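Where Do Colors Come From?
By Nurhan Oral

Quick, look at your socks! What color are they? Now close your eyes. Are they still that color? It sounds like a silly question, but people have puzzled over it for a very long time, and the answer is wonderful.

Color starts with light. Sunlight looks plain, almost like no color at all, but it's secretly a mixture. Red, orange, yellow, green, blue and violet are all traveling together, all mixed up. When sunlight goes through raindrops, the colors bend by slightly different amounts and spread apart, and you get a rainbow!

Light bounces

When light lands on something, part of it gets soaked up and part of it bounces off. The part that bounces into your eyes is the part you see. A ripe tomato soaks up most of the blue and green light and bounces back the red. A leaf keeps a lot of the red and blue and sends back more of the green.

And white things? They bounce back nearly everything, all the colors at once. Your eyes take in the whole mixture and your brain says "white!"
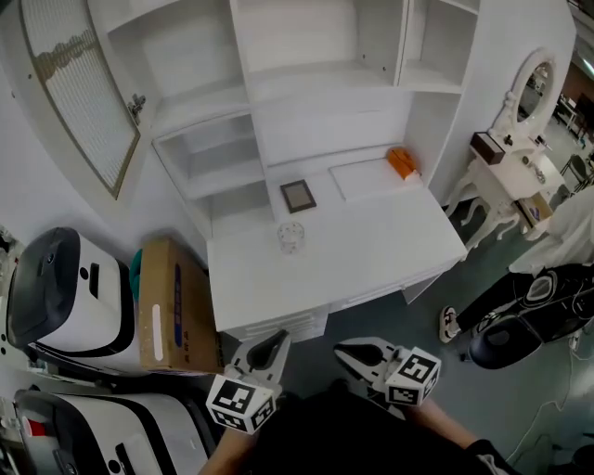
Snow is a champion bouncer. High up at the Skuma hut, 2,209 meters above the sea, hikers wear sunglasses even in November, when the sun is low. The light comes down from the sky and then comes up again from the ground, so you get it twice (and yes, you can sunburn the underside of your nose!).

The inside of a closet works the other way. Shut the door tight and there is no light to bounce, so even a bright yellow raincoat has no color you can see. It's still hanging there, of course, waiting for you to let the light back in. 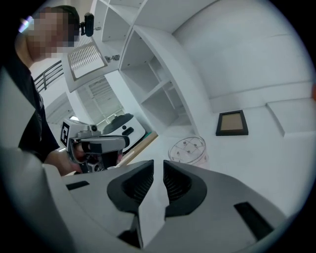 Black is the great soaker-upper. It takes in nearly all the light that lands on it and gives very little back. All that light energy has to go somewhere, and it turns into heat. The person in the photo has on a black T-shirt, and if you wore one like it on the beach at Killell in the middle of a hot day, you would feel the sun on your back much sooner than a friend in a white one. Cats know this too! Watch where they nap. A dark doorstep in the sun is very popular.

Why shadows are not quite black

If a shadow is a place where light is blocked, why can you still see your shoes in it? Light is sneaking in from the sides. It bounces off walls, clouds, sidewalks and even your own shirt, and a little of it reaches the shady place. The old lighthouse at Cullmont has 539 steps, and the windows are tiny, but you can find your way up at noon just by the light that bounces from wall to wall.

Grooves and folds make skinny shadows of their own. Run your eyes along a curtain or a piece of corduroy and you'll see light stripe, dark stripe, light stripe, all made from a single color of cloth.

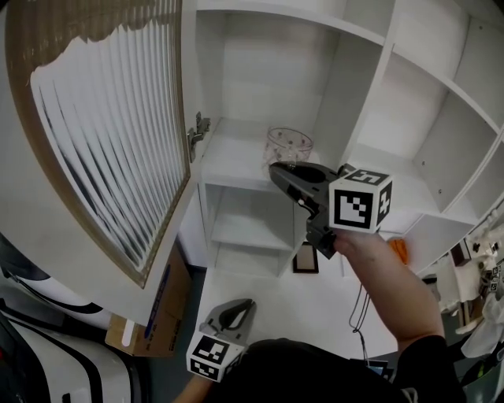
Try it yourself: the melting race

You will need:
2 ice cubes of the same size
A sheet of white paper
A sheet of black paper
A sunny windowsill

Put the papers side by side in the sun and leave them for 18 minutes. Then set an ice cube on each one at exactly the same moment. Which one do you think will melt first? Write down your guess before you start, and keep a towel handy!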